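About Prajapati Pantry Packing

Home
What We Pack
About Us
Contact

Prajapati Pantry Packing puts together small food orders for offices, day programs and households that would like their snacks and lunches sorted before they arrive. We started in August with one room and 2 long tables. We now pack for 35 regular customers, most of them within a short drive of our building on Edari Street.

The company was set up by Shanti Shakya, who had spent years ordering food for a school kitchen and was tired of opening big cartons to find everything mixed together. Her idea was simple. Each person's food should come in its own container, with the label facing up, and the containers for one address should travel together.

How an order is packed

Every order begins with a printed sheet. The packer reads the sheet from top to bottom, brings the items to the table and checks each wrapper for tears. Anything with a damaged seal goes back to the shelf by the door and is written off at the end of the day.

Wrapped items go into clear containers. We like clear plastic for this work. The customer can see what is inside without lifting anything out, and so can we when we do the second check. The item is laid flat with its label in the middle. If two items share a container, they go side by side and never one on top of the other.
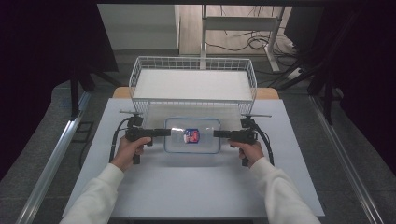
Once a container has been checked, it goes into a basket. We use open wire mesh baskets with flat bottoms. They are easy to wipe down, and a container sits level in them. One basket holds one address. When the basket is complete, the sheet is clipped to the side and the basket moves to the delivery shelf.

We keep the table surface plain and light in color. Crumbs and bits of torn wrapper show up quickly, and the table is wiped between orders.

What we pack

Our standard box is called Hukis. It is a week of wrapped snacks for one person. The larger box, Bultuvura, is meant for a shared break room and is changed every month. Customers can leave out any item they do not want, and we keep that note on file for the next order.

We do not cook or repack loose food. Everything arrives at our door already wrapped and leaves in the same wrapper.

Returning containers

Containers can be sent back with the driver. Please rinse them and keep the lids with them if you can. Last year customers returned 2593 containers, and 730 of those were too scratched to use again and went to recycling.

Visiting and ordering

Pickup is at the side entrance on Edari Street. Ring the bell and give the name on the order. New customers should call or write before placing a first order so we can confirm the delivery area. Changes to a regular order need to reach us by noon on the day before delivery.

Page updated August 11, 2025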